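**Vekia couples' card deck, reviewed 09/06/2024**

We used the Vekia deck most evenings for a month. There are 47 cards, each with one question to ask your partner, plus a 12-page booklet. The early cards are light. The later ones deal with money, jealousy and old arguments, and we skipped two. 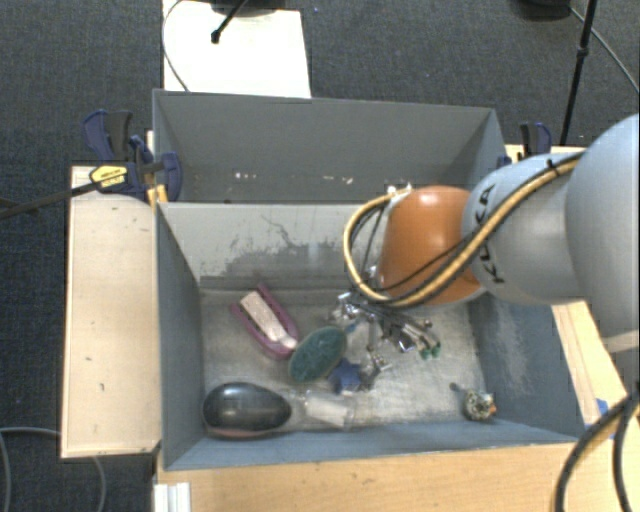 How long does a card take?

Ten minutes for most, though the one on in-laws took us 40.

The box is flimsy and the print is small. I'd still buy it again over the Loretti set, where the questions repeat.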